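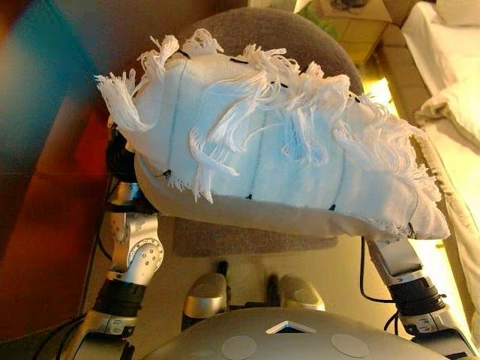 Figure 4. Padded white cloth with loose threads along the edge.

Section 4. Preparing and Loading the Cledel Washer

Prepared by Hortensia Henríquez, Technical Publications
18/06/2024

This section applies to the Cledel front-loading washer after the water supply, drain hose and power connection have been completed as set out in Section 3. It covers the preparation of household and institutional textiles, the first cleaning cycle and routine loading.

4.1 First cleaning cycle

The first cycle is run with an empty drum. It clears residue left from factory testing.

1. Confirm that the four transit bolts have been removed and the plastic caps fitted in their place.
2. Open both water valves fully.
3. Place a half measure of powder detergent in compartment II. Do not use liquid detergent for this cycle.
4. Select Cottons, 60 °C, and set the spin dial to 1000.
5. Press and hold Start until the door lock indicator is lit.
6. When the cycle has ended, wait for the indicator to go out before opening the door.

NOTE: A slight rubber odor during the first cycle is normal. If it persists after the third wash, contact the service desk.

4.2 Sorting and preparation

1. Sort items by care label first and by color second. Items without a label are to be washed on Delicates.
2. Empty all pockets. Close zippers and hooks, and turn printed garments inside out.
3. Inspect hems and borders. Trim loose threads to a short length with scissors. Do not pull them.
4. Place fringed, frayed or tasseled articles in a mesh wash bag and tie the bag closed.
5. Shake out folded articles so that water can reach all layers.
6. Treat stains before loading and allow the product to stand for the time stated on its container.

CAUTION: Long threads can pass through the drum perforations and collect in the drain pump. Damage from this cause is not covered by the warranty.

4.3 Padded and quilted articles

Padded articles take up a large amount of water and can unbalance the drum. Wash them with two or three smaller items of similar color. Select Bulky and leave Extra Rinse switched on. If the display shows code 236, the load is out of balance. Allow the drum to stop, redistribute the load by hand and restart the spin. If code 367 appears instead, the drain is restricted and the filter must be cleaned as described in Section 7.

Articles with wool or down filling should not be washed on this program. Refer to the table of programs in Section 5.

4.4 Drying

Remove the load promptly. Lay padded articles flat on a rack and turn them at intervals until the filling is dry throughout. Articles put away damp may develop mildew.

WARNING: Do not place articles treated with solvent, wax or cooking oil in a tumble dryer, even after washing.

Revision note: Code 367 was added to paragraph 4.3. The wording of the caution in 4.2 was amended at the request of Ottmar Kramer, Field Service. The next revision is planned for December.

Cledel Household Equipment | Contact the service desk | © Cledel. All rights reserved. | Back to top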